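The old computer deserves one more afternoon

By Chaimae Hamdy

In my parents' house a computer was a piece of furniture. It stood under the desk, it was warm in winter, and when it became slow my father said it was tired. Then one January it was carried to the cellar and a new one came. I think many families have such a cellar.

I was thinking of this cellar when I went to Plurulville to meet Abdelilah Radwan. He has repaired desktop computers for most of his working life, and now he teaches evening classes above the Lovura bicycle shop. The class costs 31 euros and you bring your own machine. Some people bring a machine they want to use again. Others only want to see what they paid for.

"People are afraid of the wrong thing," he told me. "They are afraid of electricity. But the plug is out, it is lying on the bench. They should be afraid of losing the small screws."

His first rule is to lay the tower on its side before anything is taken out. When it stands upright, the heavy parts pull on their connectors and you work with your head bent like a plumber. On its side, the motherboard becomes a floor and you look down on it as on a small town. The memory sits in straight rows, the cables go round the edges, and the drives have their own quarter.

The second rule is a place for each part. At home he allows an egg box, or a baking tray with a tea towel. What he does not allow is a heap. A memory stick should lie flat and alone. The processor must lie with its metal cover facing up, because the other side is the one you can ruin with a fingertip. 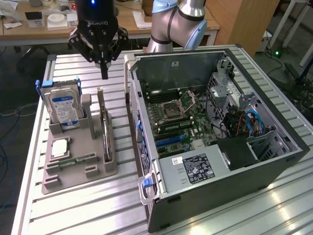 An opened desktop tower on its side, with a parts tray to the left. The processor socket is empty and its lever is raised.

The processor is where his students become quiet. You lift the small lever, you open the metal frame, and the chip comes straight up without force. If you feel resistance, you stop and look again. Putting it back is the same thing in the other direction. One corner has a mark, the socket has a mark too, and they must agree.

Memory is more friendly. It has a notch, so it can go in only one way, and it asks for more pressure than beginners like to give. Chaos usually comes with the cables. Abdelilah asks everybody to draw them first, on paper, with colours. I drew mine badly and it still helped me.

My own machine was a Fisovell tower, bought second-hand for 90 euros when I was a student. Inside I found grey dust as thick as felt — and a paper clip, for which I have no explanation. We cleaned the fan with a soft brush and put in a second memory stick, which cost me 50 euros less than the repair I was offered in town. It starts again. It is not fast, but it writes letters and it plays the radio, and it stands now under my own desk.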